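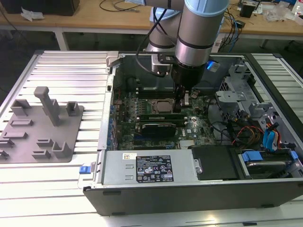
The goal this month was memory modules. The arm should find a DIMM in an open desktop tower, grip it by its short edges and lift it out straight. Everything else in the teardown sequence can wait.

Hardware is unchanged from the November post. The towers are old Dell office machines, bought as a lot from a surplus dealer called Pineck. They go on their side on the slotted aluminum, and I take the CPU heatsink off by hand first. Removing it with the arm is a separate problem and I have not started on it.

The gripper fingers are new. The old pair came to a blunt tip and hit the neighboring slot before they reached the module. I thinned them by 2 mm per side and the interference went away in the model. On the real board the graphics card is still the tight spot, as it overhangs the nearer module. For now the script pulls the card first — a fixed pose, no vision.

Cables are the other issue. The camera bracket is stiff enough, but the loops behind the flange drag on the back of the case when the wrist turns past 60 degrees. I have capped the joint in software. A proper cable guide is drawn and not printed.

Control software is still Zutby, the planner I wrote last winter. I logged 597 approach moves with the gripper open and no contact. Of those, 27 ended with a planner timeout, all of them starting from the far side of the drive cage. Adding one waypoint above the cage cleared the timeouts, at the price of a slower cycle.

Fixture notes, mostly for me:

- The gray printed plate beside the tower needs a second revision. The clips are too shallow.
- Leave the tall T post where it is. The calibration routine uses it.
- Tie back the power supply wires before every run. They spring up.

Next is force feedback on the pull, so the arm stops if a latch is still closed. The parts are on order from Ostorex.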